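Search this wiki Go

Grip creep (simulation fault)
Last edited in May by Kristine Rivera

Grip creep is the name we gave to a fault where a simulated gripper slowly loses hold of something it should be holding just fine. I keep this article because I was there for the worst case of it, on a project called Gatadberg, and I still get asked (a lot!) what went wrong.

The fault shows up with thin objects. The fingers close, the arm lifts, everything looks great, and then the object starts sliding a hair at a time until it tips out. Run the same grasp on a block and you may never see it. We trained a pick-up routine over 3,297 simulated runs before Siyabonga Baloyi noticed that our success check stopped the clock 4 seconds after the lift – and plenty of the drops came later than that. So we'd been scoring drops as wins. Ouch.

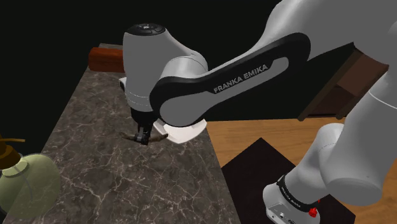 There were two causes, and they fed each other. The contact solver, which we'd built on a physics package called Venter, treated each finger as touching at a single point when the object was narrow, so there wasn't much to resist twisting. On top of that, I had turned the solver iterations down to 23 to speed things up over a long night of training and forgot to turn them back up. That one's on me.

The safety side came out when the routine moved to a real arm at the Clirthorpe lab. It had learned to squeeze as hard as it could, and it snapped a dowel on the first morning. A piece flew over the bench and hit the guard screen. Nobody was hurt, but Siyabonga hit the stop button and we didn't run again until the force limit was set in the controller itself.

The fix, known as the Hokex patch after the branch it lived on, gives each finger a contact area and keeps checking the hold for 2,000 steps after the lift. Old scores can't be compared with new ones, so please don't put them in the same table – I've had to undo that edit twice.

See also: Contact solver settings; Force limits

We use cookies to remember your settings. Accept Manage choices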